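Tips for recording the sock-sorting task, bench 3, revised 2 August 2024

Set the basket down before picking up the grippers, and leave both its handle cutouts clear. Socks waiting their turn go flat on the tabletop beside it. Use matte fabric where possible; shiny synthetics confuse the tracking.

Let the cables hang along the forearm with enough slack to reach the far rim. A taut cable pulls the wrist, and the pull ends up in the trajectory.

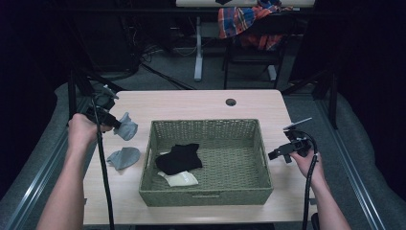 *Left hand carries, right hand stays open near the basket.*

**Grip**

- Pinch through the middle of the sock. A grip on the cuff alone lets the toe swing.
- Close slowly until the fabric is held, then stop squeezing.
- Keep the idle gripper in view of the head camera – the Truslow scripts drop any episode where one hand is missing for more than 21 frames.

**Pace**

An episode ends at 600 frames. Hesitation is acceptable, but a pause longer than 3 seconds should be discarded and the episode started over. Do not correct a bad drop by tapping the sock into place with the jaw. Pick it up again and place it properly; the model needs recoveries as much as clean runs.

**Variation**

Change the order of colors between episodes. The July batch had 104 episodes with the dark sock first, and the policy learned to wait for it. Rotate the basket a little every few runs.

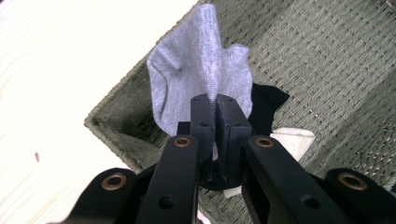
Bohdana Hrytsenko disagrees on the rotation: she would move it after every run, even by a finger's width, and keep the angle out of the log. Her batches do train better on Hafstein, so try it her way when time allows.

Wipe the finger pads at the end of a session. Lint builds up at the tips and the grip starts to slip on thin knits.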